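**Vacancy reference 1287 – Bathroom Housekeepers, Drastside**

Fondau invites applications for 2 posts of Bathroom Housekeeper at Cadix House, Drastside. The posts are permanent and part-time. Applications must reach the housekeeping office by November 3, 2021.

Cadix House is let to guests for short and medium stays. The bathrooms were fitted by the previous owners and have been kept as they were, with marble counters, large framed mirrors and glass shower enclosures. They take longer to clean than a modern bathroom, and they show every mark. Fondau has therefore separated bathroom work from general housekeeping, and the persons appointed will work on bathrooms only.
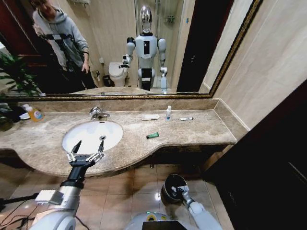
## Duties of the post

The postholder will be responsible for:

- cleaning and drying the counter, the raised strip of marble behind it and the whole of the curved front edge, which is to be wiped from beneath as well as from above
- cleaning mirrors, including the patterned frames, with a barely damp cloth (no liquid is to be sprayed directly on to a frame)
- cleaning the basin, tap and drain
- cleaning the toilet, leaving the lid closed, and emptying the bin beside it
- cleaning the shower glass and its metal frame, and any shelf or basket inside
- wiping down wall tiles, doors and door frames
- replacing soap, paper and towels
- reporting chips, stains, loose fittings and failed sealant on the day they are found

Lifting is limited to linen bags and boxes of supplies. The work does involve kneeling, reaching and standing for long periods, and applicants who would need an adjustment are asked to say so in their letter so that it can be arranged before the trial.

## Materials and standards

Marble is damaged by acid. Vinegar, lemon-based sprays and ordinary limescale removers must not be brought into any bathroom at Cadix House, and a housekeeper who finds that a guest has left such a product on the counter should move it to the floor of the shower and report it. Cleaning products, gloves and cloths are supplied. Cloths are colour-coded and those used on the toilet are laundered separately.

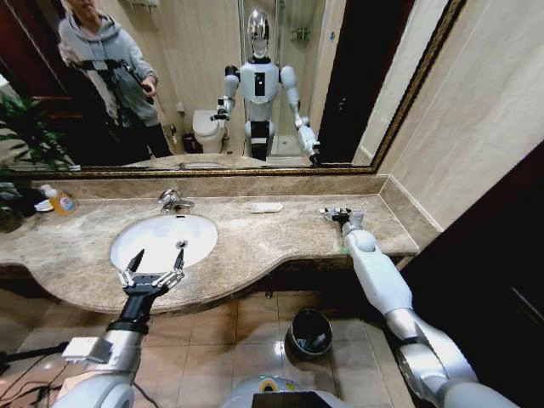 Each bathroom is to be returned to the same order after cleaning. Guests who stay for several weeks notice when their things have been moved, and most of the complaints received since March have concerned this and not cleanliness. Items standing on the counter are lifted, wiped at the base and put back in their places. In a bathroom arranged like this one, the pump bottle of orange-yellow soap returns to the far left, well clear of the tap, and the leaves of the plant are lifted by hand so that the corner of the mirror and the marble underneath can be reached. Plants are not to be watered over the counter.

## Hours, pay and training

Shifts run from late morning to mid-afternoon, 4 shifts a week, on a rota issued a fortnight in advance. Some weekend working is required and is shared equally. The hourly rate is set out in the information sheet, which is sent on request. A uniform is provided, together with a contribution towards suitable shoes.

New housekeepers work alongside an experienced colleague for the first four weeks. Training covers the care of natural stone, the safe handling of cleaning products and the reporting system – no previous knowledge of any of these is expected.

## The practical trial

Shortlisted applicants will be invited to a paid trial lasting 90 minutes. It takes place in a guest bathroom and consists of one complete clean, carried out at the applicant's own pace, followed by a short conversation. Particular attention is given to the basin, where soap collects around the drain and behind the base of the tap.
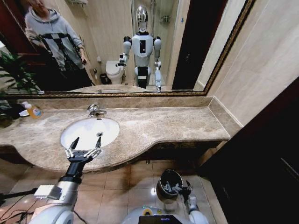

Đỗ advises applicants to begin with the mirror and finish with the basin, and adds that the trial is less alarming than it sounds: "I asked where the dry cloths were kept, and they were pleased that I asked." Questions of this kind are welcome at any point and do not count against an applicant.

## Who may apply

Applications are welcome from persons with or without paid experience of cleaning. Applicants should be able to follow written instructions in English and to work alone for part of a shift. A reference will be requested from a past employer, a teacher or another suitable person – it will not be taken up until an offer has been made.

## How to apply

A letter of no more than 2 pages should be addressed to Selina Imhof, Housekeeping Office, Cadix House, Drastside, quoting the vacancy reference. It should state the earliest possible starting date and any days on which the applicant cannot work. Letters may also be handed in at the front desk. All applicants will receive a written reply.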